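Robot Handling - week 7 notes
When the grip goes: the Bickerstaff drop

Module lead Joanne Goodall. Notes typed up by Ashley Pilkington from the board, so blame me for the gaps. Lab group B, read before the bench session please.

Last week recap: grip force, friction, why a wide opening costs you time. Skip if you were there.

Today - one fault, start to finish. Reported April 19, 2019, Bickerstaff packing site, cell run by Storar. Two-finger gripper moving small glass jars from tray to belt. Jar slipped, hit the guard, broke. Glass on the belt, line stopped for 40 minutes. No injuries. Could have been: the operator had the side gate open to clear a label and the gate switch had been taped over. So really two faults, and we take them seperately.

Fault 1: the slip

What the log showed
- cell had done 400 cycles since the last check
- drop was the 61st pick of the shift
- finger position at close was a bit further in than normal. No alarm, limit set too loose
- air pressure fine, speed fine

First guess on site was a dirty jar. Neville Marsden (maintenance) wiped the jars, restarted, second drop 10 picks later. Then they looked at the pads.

Cause: pad face worn along one edge, one of the two pad screws backed out. Pad could rock. Under load it tipped, contact went from a face to a line, jar turned and fell. The controller only knew that the fingers had shut on something.

Write this down - "closed" is not the same as "held". Will come up again in August resit paper, hint.

Fault 2: the gate

Switch taped because it kept tripping on vibration. Had been reported, then left. Teodor Brzozowska's point in the discussion: the tape was a repair, just a bad one, made by someone with a target to hit. Ask who knew, and what they were told to do about it. Not enough to write "operator error" in the box.

Fix was a new switch bracket and a locked gate. Pads changed, screws thread-locked, check put in the daily sheet.

Bench session

Work in pairs. Gripper off power and air off before fingers go anywhere near it. Open the jaws, look at the pads before you touch them.

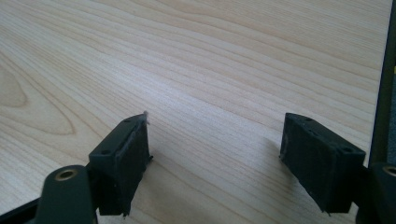

Fig. 3. Pads open over the bench, inner faces towards each other. Two screw holes in the top face of each. Note the ragged edges.

For each pad:
1. Look along the inner face. Any edge rounded, frayed or lifting?
2. Press each end of the pad with a thumb. Should not rock.
3. Check the screws, hand driver only.
4. Check the pivots in the finger arms for play.
5. Close slowly on the test block, pull by hand, write down if it turns.

Compare left and right. Uneven wear matters more than a bit of wear on both.

Sheets to Sheila Marsden's tray by the end of the session, names on BOTH sides. If your pad rocks, do not tighten and carry on - tag it and tell one of us.

Reading: Clarero handbook, section on jaw checks, and the Stituvport gate report (short, on the shared drive). Come with one question on how you would of set the finger position limit so the log caught this on the first drop.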